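Flerstead Craft & Home Forum
Board: Cleaning and Mending
Topic: getting grubby marks off jute bag handles??

gramness70
3 September 2019
right quick one as I'm meant to be out the door. Jute tote, red trim round the top, cream cotton handles. Bag itself is fine. Handles are filthy, well one of them is, greyish smudges all the way along. Can I just bung it in the machine at 30?

Cilier_Sue
NO. Not the machine. Did that with mine in April, came out like a dead hedgehog and half the size. Red trim will run as well, straight into the cream.

2489miles
Disagree, I've washed jute loads of times. Cold, no spin, dry flat. Never had one shrink.

Cilier_Sue
well lucky you. Mine did.

gramness70
hm. It's got a pink lining up one side too, with printing on, don't want that coming off. Also it's full of my painted sticks so would have to empty it first, and they took ages to pack upright so they don't knock the paint.

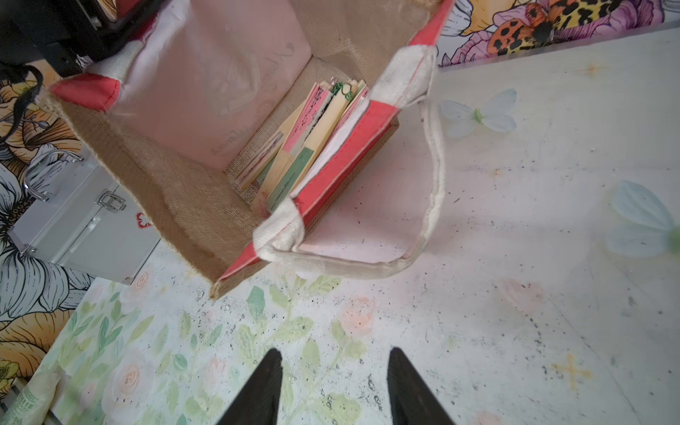 Pink, mint and red ones mostly, some of the speckly ones from the spring fair. Would rather do the handle with everything still in if poss. Is that daft?

Soledad Sotomayor
Not daft. Handles only, leave the bag alone. Bit of washing up liquid in cold water, old toothbrush, work along the webbing then blot with a clean towel. Don't soak where it's stitched on, jute goes brown when it gets wet and the brown creeps up into the cotton. Take the sticks out though, one drip and your paint's had it. And any paper you've got in there.

2489miles
bicarb paste is better than washing up liquid imo

Soledad Sotomayor
Bicarb leaves white dust in the weave, I find. Each to their own

iglesias721
or just leave it?? it's a bag. it carries things. mine's been grey for years

Cilier_Sue
some of us take them to fairs and people look at the handles

iglesias721
do they

gramness70
lol ok. going with toothbrush, sticks out first. Will do the mucky handle tonight and if it looks too clean next to teh other one I'll do both. Ta all, got to run

2489miles
do a test bit first, near the end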